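Workshop notebook, April, started 7:40 in the morning with coffee

Back on thermal paste. I know, I know, I said last time I was done with it, but the big tub of Zutonine came in and I wanted to settle the pump-out question before we commit the whole refurb batch to it. We have 36 machines promised to the Storbridge library branches and I don't want them coming home in August with the fans screaming.

Quick recap for anyone reading over my shoulder: pump-out is when the paste slowly gets squeezed out from between the chip and the heatsink as everything warms up and cools down. The middle goes thin and dry, the edges get a nice fat ridge, and temperatures creep up over months. Thin pastes do it worse than thick ones, at least in my experience. The Zutonine is on the thin side (spreads like warm butter, lovely to use, which makes me suspicious).

What I did: two test boxes, same model, same heatsink, same fan curve. Zutonine in one, the old gray Duketti in the other. A script loads the processor flat out, lets it idle, and goes again. I left it going over the whole stretch I was away and the counter said 1,395 cycles this morning, so that's plenty to be getting on with!

First impressions. The Duketti box is steady. Boring, even. It was a touch warmer than the other one on day one and it is exactly that same touch warmer now. The Zutonine box started out cooler by 3 degrees, which got me all excited, and then the gap closed, and now it's running slightly hotter than the Duketti. So there's my answer, more or less, although I want to see a third paste in there before I write it up properly.

Pulled the heatsink off the Zutonine box after lunch. Let it run for a few minutes first so the paste was soft, then twisted a little before lifting. Please, everybody, twist before lifting. I still have that chip with the ripped-off look from January in my drawer as a reminder. The pattern was textbook: a bare-ish patch over the middle of the lid, fat ridge all around. The Duketti print was even from corner to corner.

Cleaning notes, mostly for me:
Isopropyl, the strong stuff from the Garside bottle, on a lint-free wipe. Coffee filters work fine if we're out of wipes again (we're out of wipes again).
Work from the outside in, or you just smear it across the whole lid.
Don't flood it. A damp wipe, three or four passes, new corner each time.
If the old paste has gone to chalk, lay a damp wipe on it and go do something else for a bit.
Keep paste and wipes well away from any open socket. Paste on the contacts is a miserable afternoon with a magnifier.

Also tried the different ways of putting it on, with a bit of clear acrylic clamped over a scrap lid so I could watch it spread. The pea in the middle is fine for the small square lids. On the bigger ones it leaves the corners bare, so I've gone over to an X with thin arms. Spreading by hand with a card looks tidy but I trapped little air bubbles both times I tried it. X it is.

Oh, and the mounting screws matter more than I gave them credit for. Go around in a cross pattern, a couple of turns each, and don't run one corner all the way down first. I did that on purpose with the acrylic and the paste shot out one side. Pretty dramatic, would recommend as a demo.

Still to do: reorder wipes, reset the cycle counter, find the third paste (there was a half tube of something in the Garside drawer), and label the test boxes with something better than sticky notes.

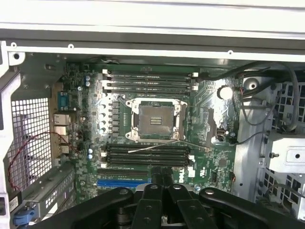
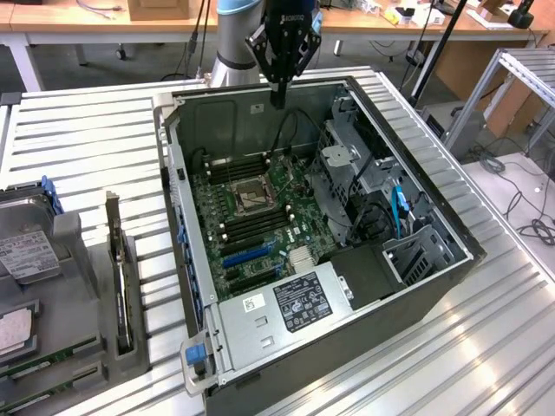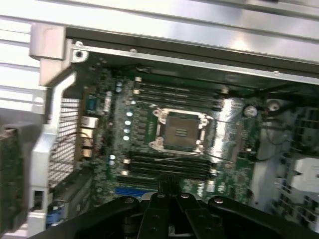 Green motherboard in all three, side panel off in the second.

Does paste need replacing on a machine that has never had its heatsink off?

Only if it's running hotter than it should for the work it's doing. Check the dust first, clean the fan and the fins, and look at the temperatures again under load. If they're still high after that, take the heatsink off, clean both faces and put on fresh paste. Once the heatsink has been lifted for any reason, it always gets new paste, even if the old stuff looks good.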